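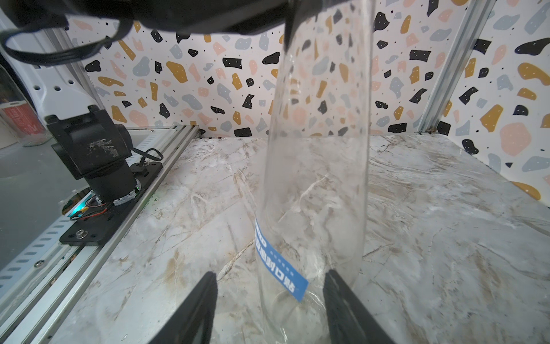

4.2 Failures on clear objects

Figure 3. Wrist camera view with the clear cylinder between the two fingers. The blue sealing sticker is the only strongly colored part of the object.

The Vosness policy has been reported as reliable on transparent containers. We doubt that our own runs support this. Out of 17 attempts on the cylinder in Figure 3, 10 were scored as successes by the automatic check, which looks only at finger position and motor current. Villa and Khoo then went through the recordings by hand and rejected two of those ten. In both, the fingers had closed low on the wall and the cylinder tipped during the lift, but the current stayed high enough to pass.

A more basic worry is what the policy is looking at. The walls of the cylinder hardly show against the marble pattern, and the veins of the tabletop can be seen through them. The sticker, on the other hand, is easy to find. When we peeled it off and repeated the test in February, the arm mostly reached for empty space beside the object. We do not take this as proof - the lighting had also been changed by then - but it is hard to square with the claim that the model has learned the shape of clear things.

There is a safety side too. After a false success the arm carries on to the next motion at full speed, with a loose object under it. Usuga's fix, a second check after the lift, caught both bad cases on replay. It has not been tested on the live arm, and we would not rely on it yet.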